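Callcombe desk episodes: house rules and data card

Hi! I'm Amerley Essien and I look after the desk part of Callcombe, our set of short recordings made with hand-held grippers in ordinary offices. There are 283 episodes in this release, every one of them trimmed and checked by me or Lamduan Hemmin (so if a label is wrong, you know who to write to).

Most of this file is rules. We wrote them after our first batch, which we had to throw out almost whole, and I'd love it if you stuck to them when you send us new episodes.

Before you start

Ask whoever sits there. An okay from the front office doesn't count, I want the person at the desk to say yes.

Walk the floor once with the gripper in your hand and look down. Cables on carpet are the thing that gets people, same with tripod legs, and you'll be watching the object and forgetting your feet. If a cable crosses the spot where you'll stand, move yourself or tape it.

Cups are fine as objects, we like cups! Plain ones are best, no logos and no names in marker. Start with the object well in from the desk edge and keep it clear of any cable hole.

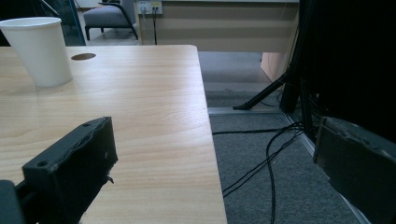

While recording

One task per episode, 16 seconds at most. If you fumble, keep going and tag it "retry" (please don't delete it, Lamduan uses those).

Swap operators after 8 episodes. Wrists get tired way before people admit it.

Check the fingers between sets. Scuffs are okay, but a wobbly screw means stop.

Sending it in

Zip the folder, keep it under 200 MB, and put the room type in the notes. I go through new uploads in the morning.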